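Filed under: Short Fiction | New Writing

NOTICE TO TENANTS OF THE LITOW BUILDING

Tenants are advised that the hearing concerning the third-floor piano will be held in the common room at seven o'clock. Attendance is not compulsory. Tea will be provided by Mrs. Odukoya, who is also the complainant.

The facts are not in dispute. In November the late Mr. Ham's piano was left to the building as a whole. The will did not name a floor. It set aside $600 for tuning and asked that the instrument be played by any tenant who wished to, at a reasonable hour.

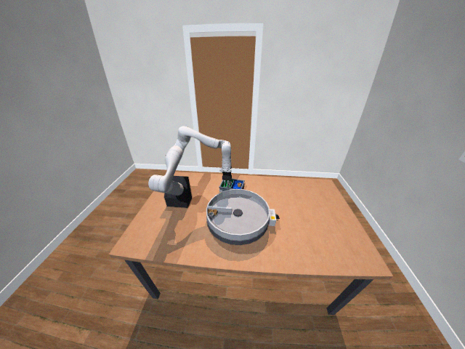 The difficulty lies in the word reasonable. Mrs. Odukoya holds that it ends at nine. Mr. Nair, who drives a night bus and is home by four in the morning, holds that it begins then. He plays one piece only, slowly, and has never reached the second page.

Mrs. Odukoya was asked to state her grievance for the record. She said that the noise was not the grievance. She had lain awake many mornings waiting for the second page, and it was wearing on her.

Mr. Nair replied that he did not have the second page. It had been missing from the bench when the piano came down the hall.

There was a pause, which the secretary was instructed to note. Mrs. Odukoya then left the room and was absent for some minutes. She came back with a sheet of music folded in four. Mr. Ham had given it to her, she said, the winter his wife died, and had asked her to keep it somewhere he would not come across it.

The sheet was laid on the table and flattened by hand. No motion was put forward. The complaint was neither withdrawn nor upheld, and the meeting rose at 8:40. 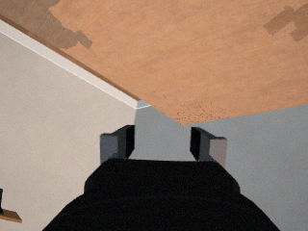 Light and shadow across the wood grain.

Tenants are further advised that the piano may be heard tomorrow at four in the morning. Mrs. Odukoya has asked that her door be left open.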